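Search this site: type a word and press Go

How Does a Robot Learn to Pick Up a Box?

by Shahnaz Dissanayake

Print this page | E-mail this page

Try something for me. Find a box with a lid and a handle on top, and lift it. Easy, right? Now do it again, really slowly, and watch your fingers. They bend at different times, they squeeze a little harder when the box feels heavy, and you never had to think about any of it!

A robot doesn't get all that for free. I work at Trara, where we test grippers (that's our word for robot hands), and my job this year is to find out which gripper is best at carrying things around a house. Before a gripper gets its turn, we look at how people do the same job, from up high, where a robot's head camera would be.
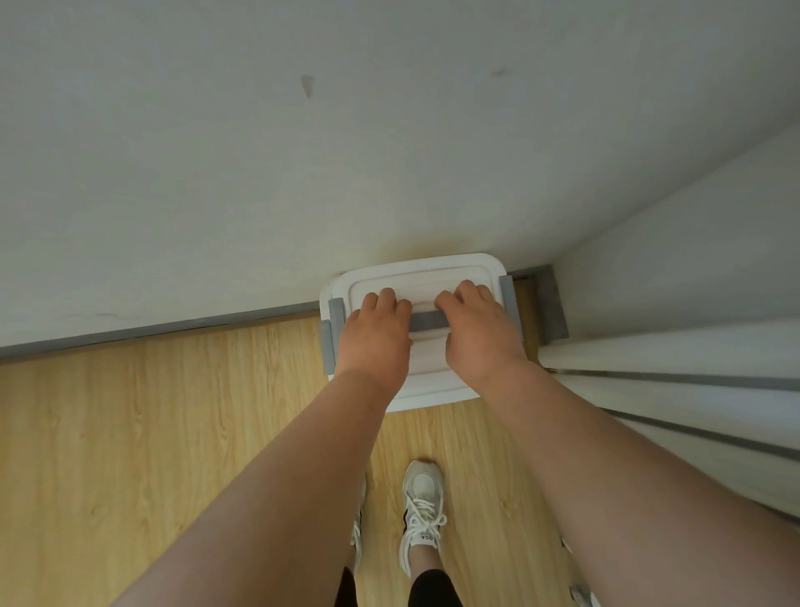
I have three grippers on my bench right now. The first one is called Tillman, and it has two flat fingers that close like a pair of tongs. Tillman is strong and simple, and I love it for square things. Handles are harder. If the fingers come down even a little bit crooked, they bump the lid and stop.

The second is Pronditlow, which has 5 fingers and looks a lot more like your hand. It can curl around a bar - but every finger needs its own motor, and every motor needs to be told what to do. The first time I tried it, the thumb closed before everybody else and pushed the handle away. Oops!

The third one is just a big suction cup. It's great on smooth lids and terrible on bumpy ones, because air sneaks in through the grooves.

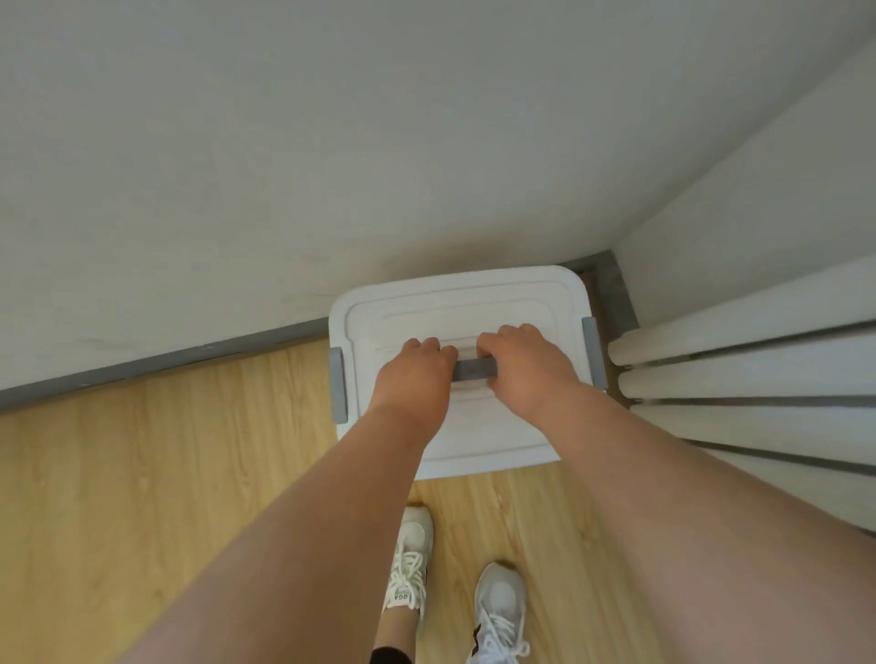

Two hands, one handle: both sets of fingers fit on the gray bar.

Using two hands helps keep a wide box from tipping, so my next test uses two arms. That means the controller (the computer that bosses the arms around) has to make them move together. If one arm goes up faster, the box tilts and everything inside slides to one end.

So far we've done 1,166 lifts in our lab in Cakusdale. Pronditlow dropped the box 199 times, and I jumped at nearly every one. Tillman goes next, as soon as I've put new rubber on its fingertips.

Print this page | E-mail this page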